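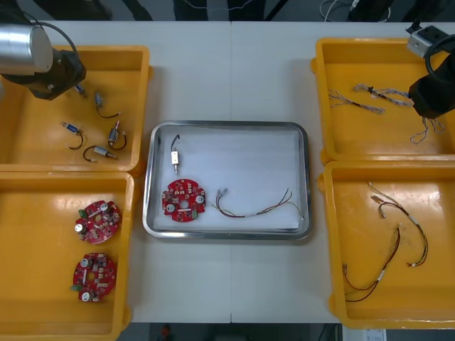 Small solenoid valves in a yellow bin.

Getting the water back on

Grelport Growers Newsletter, May 2018

The main at the Fogh Road gate was opened last week and the lines on the east side have been holding pressure since then. The west side is waiting on one fitting from Stosik. If you have a plot or a greenhouse bay on the west side, please keep using the standpipe by the compost bays until you see the green tag on your riser. A few people have already asked if they can open the riser a little just to fill a can. Please don't. The line is open at the far end and all you will do is water the road.

Most of the questions that come in during the first month are the same ones as last year, so this item goes through them in one place. It is long. Keep it somewhere you can find it in July.

Before you turn anything on

Walk your lines dry first. Mice chew drip tubing in winter and they like the spots where it runs under mulch. Pull the mulch back where the tubing bends and where it goes under a board. A chewed line usually has a row of small nicks on one side, and it will spray sideways onto the path and leave the bed dry. Cut out the bad piece and put in a barbed coupling. Electrical tape will not hold, and neither will the silver kind.

Take the end caps off every line before you open your valve. Open the valve slowly and let the water run out of the open ends until it is clear. On the greenhouse bays this took several minutes last spring and what came out first was the color of tea. If you leave the caps on, all of that goes into your emitters and you will spend a Saturday with a pin.

When the water runs clear, shut the valve, put the caps back, and open it again. Now walk the line a second time and look at each emitter. You want a steady drip. A mist means the emitter has split or popped partly out of the tubing. Nothing at all means it is plugged.

Plugged emitters

Our water is hard. The white crust on the emitters is lime and it comes off in plain vinegar. Pull the emitters you can pull, drop them in a jar of vinegar overnight, rinse them, and put them back. The cheap ones that don't come apart are not worth cleaning if they are more than a few seasons old. They come in bags of 100 and there is an opened bag in the tool room, top shelf on the left. Take what you need and put your plot number on the sheet so we know when to buy more.

If a whole line is weak and the emitters look clean, check the filter.

Filters

Every riser has a screen filter below the shutoff. The older ones have a black cap that unscrews by hand. The ones in bays on the north wall are Skimo filters with a clear bowl, which went in two years ago, and they need the strap wrench that hangs on the nail beside the sink. Close the shutoff, open the bowl, pull the screen, and rinse it from the inside out under the tap. An old toothbrush is fine. A wire brush is not, and two screens had to be replaced last summer after somebody used one.

Look at the rubber ring while you have the bowl off. If it is flat or cracked, replace it. Rings for both kinds are in the drawer marked RINGS. A little plumber's grease helps it seat. Tighten the bowl by hand and then a small bit more with the wrench. If it drips, the ring has usually slipped out of its groove, so take it apart and look before you tighten it any further. The clear bowls crack when they are forced.

Rinse the screen once a month while the water is on. In a dry spell, when the town flushes its hydrants, do it more often. You can usually tell from the kitchen tap at home.

Timers and valves

Members with battery timers should put in fresh batteries now, even if last year's still show a bar. The display runs on very little power but the valve needs a good push to open and close. A timer with tired batteries will often open the valve in the morning and then fail to close it, and that is how we lost so much water from one bay last August. The meter at the gate read 587 gallons for a single weekend when most of the growers were away.

The shared greenhouse is on the wired controller, with one solenoid valve for each zone. A solenoid valve is simple. There is a coil of wire inside the body, and when the controller sends current to it, the coil moves a small plunger and the water goes through. When the current stops, a spring pushes the plunger back. Most of the trouble comes from three places.

The first is grit. A grain of sand under the seal will keep a valve from shutting all the way, and you'll see a slow drip from the line long after the zone should be off. Often it clears if you run the zone for a minute and shut it down again. If it doesn't, the valve needs to be opened and rinsed.

The second is the wire joint. The wires are thin and the joints sit in damp boxes. If a zone won't come on at all and the others do, look at the joint before blaming the valve. Green crust on the copper means it has been getting wet. Cut back to clean wire and use one of the gel-filled connectors. The plain twist connectors from the hardware store will last one season in there if you are lucky.

The third is the coil itself. This can be checked with a meter and Ingvar Skov has one. He has asked that people not swap coils without checking, as we threw away several good ones last year and kept at least one bad one. If you think a coil has failed, write the zone number on the board inside the greenhouse door and he will get to it.

Please do not work on the wired valves unless you have switched the controller off at the wall. It is low voltage and won't hurt you, but shorting the wires will blow the fuse, and then the entire greenhouse goes without water until somebody notices.

Keeping small parts sorted

The parts shelf was in poor shape by last October. Fittings for half-inch and quarter-inch tubing were mixed together, there were used washers in with the new ones, and the valve spares had ended up in a coffee can with picture hooks. Ívar Ásgeirsdóttir spent a good part of the winter sorting it and we would like it to stay that way.

A few rules for the shelf. One kind of part goes in one bin. If you take a part out to try it and it isn't the right one, put it back where you got it. Used parts that still work go in the bin marked USED. Broken parts go in the trash. A broken part put back in the bin will be picked up by the next person, fitted, taken off again, and put back in the bin.

Valves and anything else with wires should be laid in loosely with the wires free. Don't wrap the wire around the body. It puts a strain on the spot where the wire goes in and that is the spot where it breaks.

If you are setting up your own spares at home, shallow bins are easier to live with than deep ones. You can see what is in them and you don't have to dig.

How much to water

For drip lines in open beds, start with twenty minutes early in the morning, every other day, and then go and put a finger in the soil. If it is damp to the second knuckle, that is enough for now. Sandy beds along the fence will need more. The beds by the old wall hold water well and were overwatered last year. Yellow lower leaves on tomatoes in June were mostly that, even though several people took it for a feeding problem.

Seedlings are different and should be watered by hand until they have been in the ground for a couple of weeks. The drippers are too far apart for small roots to reach.

Don't set a timer to run in the late evening. Slugs come out on wet soil and we had plenty of them last year without helping.

Costs

The water bill for last season was paid in full out of plot fees, with $376 left over. That went toward the new shutoff at the gate. Fees stay the same this year. If usage in July goes the way it did last summer, we may ask people to go to every third day for the open beds, and a note will go up on the gate.

Odds and ends

The strap wrench has gone missing twice. It has a red handle. It belongs on the nail.

Hoses left across the main path after six will be coiled up and hung on the fence. They are not being taken, just moved.

Anyone who wants help walking their lines can come by the greenhouse on Saturday morning. Bring your own end caps if you have odd sizes. Ingvar will have the meter with him, and Ívar would like back the box of quarter-inch tees that was borrowed from the shelf in April.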